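Subject: Re: [Gindness list] sourdough in a cold kitchen

Urs Bachmann wrote:
> Mine just sits there till lunch. Should I feed it
> twice a day, or give up until July?

Don't give up, Urs! I had the same trouble all winter – my kitchen is freezing – and what fixed it was warm water and a spoonful of rye in every feed. I leave it 7 hours now, on top of the fridge, and bake after that. Twice a day is fine too, but you'll go through flour like crazy (I get mine at Lüthi, the 30 pound sack).

Mine goes in the oven at four.

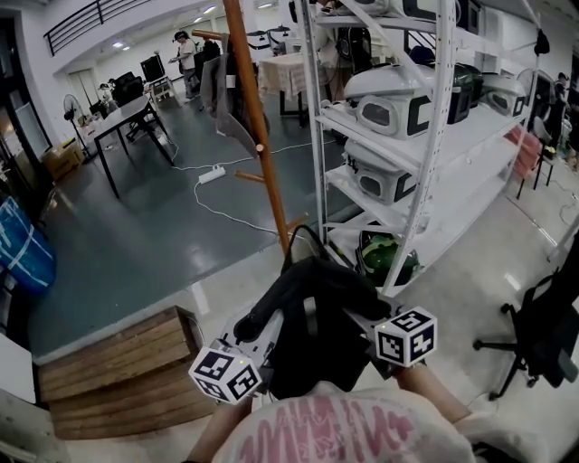 Urs: Rye it is, then. Does the whole grain kind work, or only the light one?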